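Ticket: Tuvine cloth set, Urstead site
Status: Open
Reported: December

1. Report
Episode 165 was rejected on upload to Virág. The marker track drops for four seconds while the plaid cloth lies against the gripper.

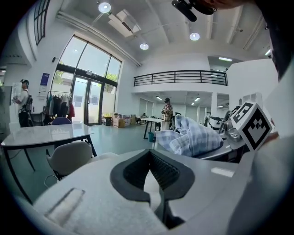 2. Findings
Folds of cloth partly covered the upper code on the right gripper — the left block remained clear.

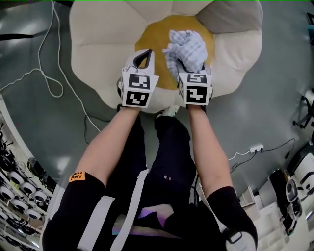
3. Action
Operators shall grasp the cloth nearer its corner. Cinness to review 4 repeat episodes.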